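thread, bc I keep getting asked in DMs. what changed w/ our residency's in-training exam prep this year and why I'm a little mad about it
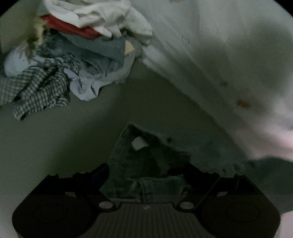 grey cloth, held

1/ background: community IM program, 38 residents. Every fall they sit the in-training exam. Every spring we argue over what the scores are for

2/ old setup: Rosenthal question bank, 2,000 items, do them whenever. Usage logs were grim. Most people crammed in the last 11 days

3/ new setup (started April): short weekly blocks, done on shift time. PROTECTED time. pager goes to the chief. This was the whole fight btw

4/ Lerato Mofokeng ran the numbers on coverage and got it through. Buy her a coffee if you see her

5/ what I'm mad about: somebody upstairs wants block scores in the promotion file. No. They're practice. People will stop guessing and start looking things up

6/ Woo-jin Yeo made this point way better than me at the Malcombe meeting. Got a "we'll take it under advisment." ok

7/ for those asking re cost: 300 per resident per year, comes out of the education fund, does NOT touch your conference money. I checked twice

8/ interns: cardiology and renal blocks are first. Yes I know. Da-eun Cha has a good acid-base sheet, ask her, it's two pages and it's readable

9/ seniors doing boards next summer, this doesn't replace board prep. Different length, diffrent pacing. Do full timed sets too

10/ faculty: pls stop calling it remediation in front of people. Everyone does it. Ju-won Bae does it and he's an attending

11/ next meeting is 7 am in the small conference room, bring your complaints in writing. I'll post whatever they decide on the score thing. back to rounds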